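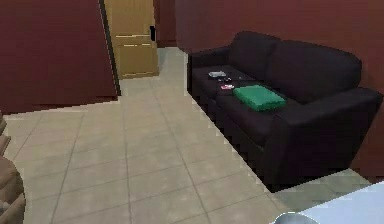

Black two-seat sofa against a maroon wall.

Print | E-mail
Reading time: 2 minutes

Lostcombe Stellix

The Lostcombe Stellix are an amateur American football club, and I should own up straight away that I've followed them for years, so don't expect me to be cool about it. They play home games at Apaza Field on the edge of Lostcombe, a sloping pitch (kick towards the road end in the second half if you win the toss, trust me) with one covered stand and a burger van that runs out of onions by half-time.

The club started out playing flag football and moved up to full kit when enough people had bought helmets. Their first contact game was away at Stokura and they lost it 6-2, which must be one of the oddest scorelines going! Stokura got a touchdown and missed the kick, we got a safety off a bad snap, and then it rained. The two clubs have been rivals ever since, and the yearly meeting is known round here as the Safety Game.

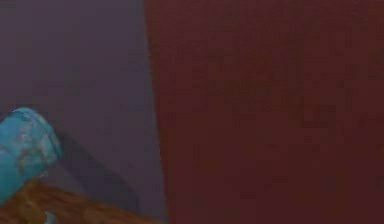
Best player? I'd say Duván Guzmán, and I'll argue with anyone over it. He came as a receiver, got moved to running back when we were short one March, and finished that season with 935 rushing yards, still the club record. He wasn't all that quick, but he'd get hit at the line and somehow you'd look up and he was four yards further on. He coaches the backs now and shouts a lot.

The biggest home crowd was 1,354 for a Safety Game, and I was one of them, stood behind a very tall man for all four quarters. We won on a field goal that went in off the upright. My mate swears it was wide. It wasn't.

Colours are navy and silver, with an all-white away kit that I've never liked. The offence runs the ball far more than it throws it, even on third and long, and the groaning from the stand is part of the day out.

Related articles
Stokura (American football club)
Apaza Field
The Safety Game: results by season
Duván Guzmán
Flag football in Lostcombe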